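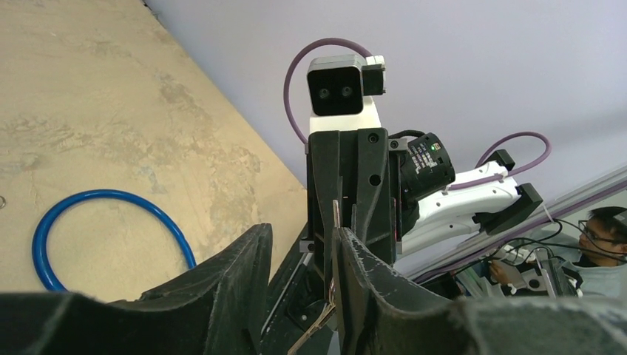 Oda Ljungberg escribe que la pareja de brazos le interesa, pero pregunta si los dedos aguantan el trato diario o habrá que cambiarlos cada mes. El desgaste se concentra en el canto. Los dedos se venden sueltos, en juegos de 4.

Tiempo de lectura: 3 min

Kit bimanual Odov

Dos brazos sobre una barra común, con cámara en cada muñeca y dedos en cuña. Se entrega montado y calibrado. La puesta en marcha lleva 39 minutos con el asistente Akis.

Piezas pequeñas

La punta estrecha permite trabajar con candados, llaves y herramienta corta. Para sujetar un candado de latón en vertical basta una pinza, y la otra queda libre para acercarse por arriba. 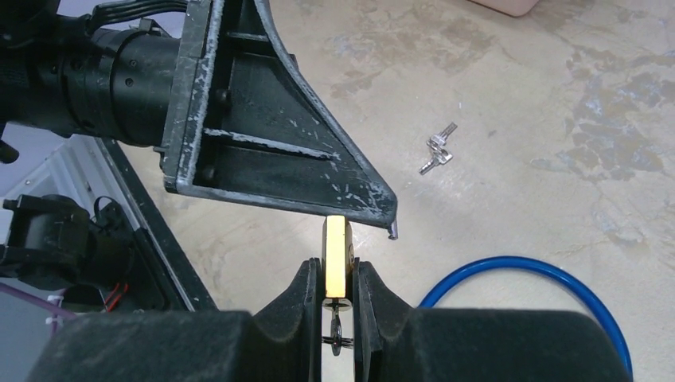
Montaje y cableado

Los brazos se fijan al borde delantero de la mesa, enfrentados. El cable de cada cámara va sujeto al brazo con clips blancos; conviene dejar holgura en la muñeca. 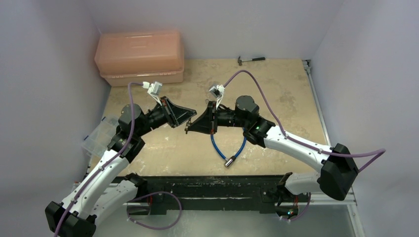 Garantía y plazos

Garantía de 6 meses en motores. Los dedos y los clips son consumibles y quedan fuera. Pedidos recibidos en julio: entrega en septiembre. Repuestos y consultas técnicas, a través de Halász.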